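Teaching by hand at Manutero

Manutero has a team that spends its working day opening and closing things. The lead demonstrator started in November, after nine years repairing office printers, and now plans most of the household tasks.

"People expect me to have a joystick," she says. "We did try remote control for the first 2 months. It was slow, and you can't feel when something sticks."

The team switched to hand-held grippers, one for each hand. A demonstrator does the job with them, and the recording is used to train the arm.
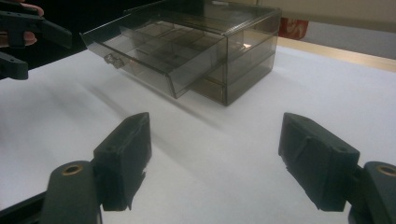
Drawers are harder than they sound, she says. "If you pull at an angle, the whole box comes with you. So I show it slow pulls, crooked pulls, and ones where I miss and try again. The misses matter."

Her target for a single task is 1000 demonstrations. On a good day she records 162 – on a bad one, far fewer.

Remote control still has its place. Orkormont, a partner firm, uses it for work behind a safety fence, where a person can't stand.

Does she get bored? "By Friday, yes. Then we move the table or change the lamp, and it's a new task again."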